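4.2 Folding, keeping and the working surface at home

We turn now from what people in Limbridge own to where they deal with it, and here we must ask for the reader's patience, for the subject of flat surfaces took up a good deal more of our diaries than any of us had planned for. Of the 2766 diary entries that mentioned clothing in any way, a surprisingly large share had to do with the hour or so between the wash being dry and the clothes being put away. We had written our first coding scheme as though laundry were a matter of washing, drying and wearing. Our diarists very kindly, and sometimes at great length, put us right.

Earlier work on household clothing has tended to treat folding as the tail end of the wash. The Pravura diaries, on which we leaned heavily when drawing up our own, gave it a single tick box. In the 173 households that stayed with us to the end, folding was written about as a job with its own place, its own time of day and very often its own person. One diarist in the Cheema Road flats folded at the foot of the bed and would not dream of doing it anywhere else, having been taught that a kitchen table is for food. Two doors along, the kitchen table was the only surface long enough to lay out a pair of trousers, and so it was wiped down and used, and the tea had to wait.

Denim deserves a few words of its own. Jeans were the garment most often described as "clean enough", and they moved back and forth between the drawer and the chair in a way that shirts hardly ever did. Many diarists folded jeans they fully meant to wear again the next morning. We had expected folding to mark a garment as finished with for the time being, and for most items it did, but with jeans the fold seems to say something milder – that the garment is resting. Several people wrote that they folded them in half lengthways and then in thirds because a parent had done so, and one confessed to refolding a partner's jeans in secret for eleven years. The surfaces on which all this went on were padded or bare, pale or dark, shared or jealously guarded, and they were seldom used for one thing only.

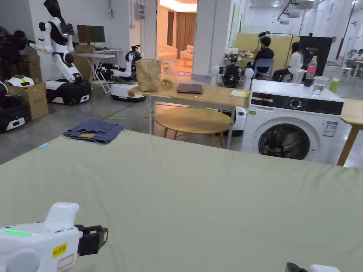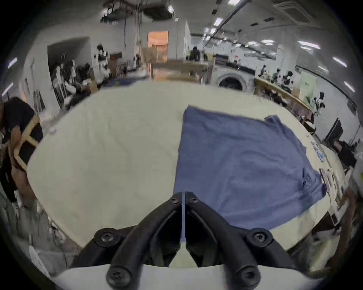 Figure 6. Working surfaces. First picture: folded blue jeans on a pale green surface, with a light wooden table beyond. Second picture: a large cream-white table.

Colour came up more than we would have guessed. People who folded on something pale told us they noticed lint, loose threads and small stains that they would otherwise have missed, and this fed directly into the mending figures we give in section 5. It would be foolish to make too much of this. A household that cares about stains may well choose a pale cover in the first place, and our diaries cannot tell us which came first. All the same, the pattern held in both rounds, October and spring, and we think it is worth the attention of anyone planning a larger study.

Then there is the matter of what else lives on the surface. The Beson inventory form asks people to list everything within arm's reach of where they work, and although it was drawn up with sewing rooms in mind, it did very nicely for ordinary homes. Pens, paper bags, post waiting to be opened, half a packet of biscuits – such things were pushed to one end when the folding began and pulled back when it was over. Diarists rarely thought of this as tidying. When we asked about it in the follow-up calls, most seemed a little puzzled that we should want to know, and a few apologised for the mess, which we had certainly not meant them to do.

We paid a good deal of attention to the pile that did not get put away. In the smaller homes a folded stack might stay where it was made until bedtime, or into the next day, and the household would simply eat or work beside it. Larger homes had more stacks, not fewer, and they stayed out longer. Space by itself, then, does not explain the lingering pile, and we return to it under the heading of shared duties in section 4.3.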